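Workshops > Training Machines > Gallery > Suture Cell Maintenance

Print this page | E-mail this page

Suture cell: how we set it up and look after it

January 14, 2026

This gallery page is for the people who take over the suture cell at the Candow training center. The cell has 2 instrument arms, one fixed camera and one pad holder, and it is used for stitching practice on synthetic skin. I have looked after it from the first installation and I wrote my notes in the order in which I do the work. Please read all of it before you change any setting, also if you know the older cell in Clillico.

We start every morning with the holder. The pad must lie flat and its corners must be under the clips. If one corner is higher, the operator feels it as a wrong depth and will tell you the arm is bad, but the arm is fine. I turn the clip screws by hand only. With a tool it is very easy to make a wave in the pad.

After the holder I do the homing of both arms, left one first. During homing keep your hands and all thread away from the holder. The number on the service screen should come back to 166 for the left arm. If it does not, repeat the homing one time, and if it is still different, check the cable tension at the wrist. Write down the number also when it is good.
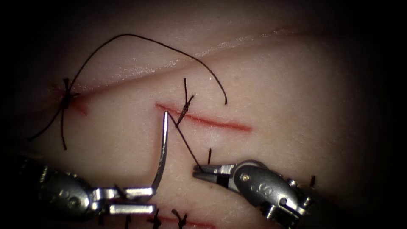 The needle driver needs the most attention. Its jaws close on hard metal all day, and the polished faces slowly get small marks. When the needle begins to turn in the grip, operators squeeze more, and this makes the marks deeper. I look at the faces with a magnifier at the end of each week. We keep three spare instruments in the Khasawneh cabinet, second drawer, and the one with the yellow tape is for tests only.

The wrist pulleys must be clean. Short pieces of thread like to go around the pins and you cannot always see them with the lamp from the front. Move the wrist slowly to both ends, put the light from the side, and take the thread out with plastic tweezers. Never pull on a piece which is already under the cable. In this case remove the instrument and bring it to the bench.

Oil: one drop on each pin, then wipe. More oil is not better here, it comes down on the pad and the next knots slide.

The light is set strong in the center and the sides of the pad stay dark. Some visitors ask for more lamps. We tried this in March, and the reflection from the metal wrists disturbed the operators more than the dark corners did. So please leave the lamp at position 3 and clean only the glass.

Pads can be used many times if there is still free surface between the old stitches. I change the pad when a new cut would cross an old one. Old pads go to the Brandis room for the beginners, who use them with hand tools.

The cycle counter showed 2,161 when I closed the last service. The next entry in the book should begin from this number. The keys of the cabinet are in the same place as before.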